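Dreldale Basket Swap: FAQ
Updated September 17, 2023

When is the next swap?
January. Date goes on the door at the Iltstead hall once we have the keys sorted.

What can I bring?
Baskets, trays, hampers, anything woven. Willow, cane, rush, whatever. Broken handle is fine, say so on the tag. No moldy ones please.

Do I have to bring something to take something?
Yes, one for one. No basket? Buy a token at the desk, $6.

How big is too big?
70 inches around, measured at the widest part. Bigger than that goes outside under the awning.

Can I reserve one?
No. First come. Don't ask Thoa, she'll say no too.

How do I clean mine before I bring it?
Dry brush first, then a damp cloth, a drop of dish soap if it's really grubby. Air dry, out of the sun. Don't soak anything with a glued rim. Painted ones, just dust them.

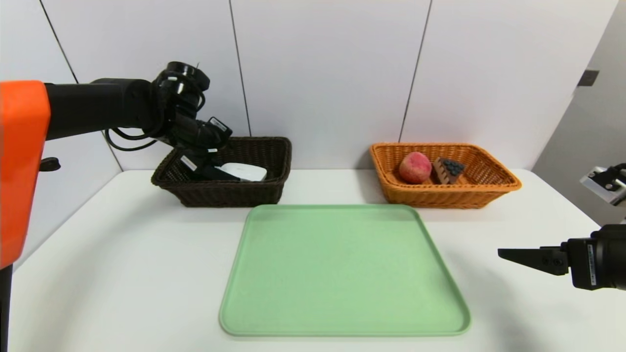 Dark brown wicker, rectangular, rolled rim.

What goes on the tag?
Your name, phone, any damage. Write big. Tie it on, no staples, they snag the weave and we end up picking them out for an hour.

Do you do repairs?
Giang Cao does small ones on the day, loose ends and rims mostly. Bring it early, list fills up. Handles take longer, you'll have to leave it and collect later.

Where do I park?
Behind the Mudaliar building, enter from Trorville Road. Not the front lot, that's for the clinic and they do tow.

Dogs?
Sorry no. They chew the stock.

What happens to leftovers?
Anything unclaimed at closing goes to the thrift store. If you want yours back tell us befor we load the van.

Lost my token, now what?
See the desk. Bring your reciept.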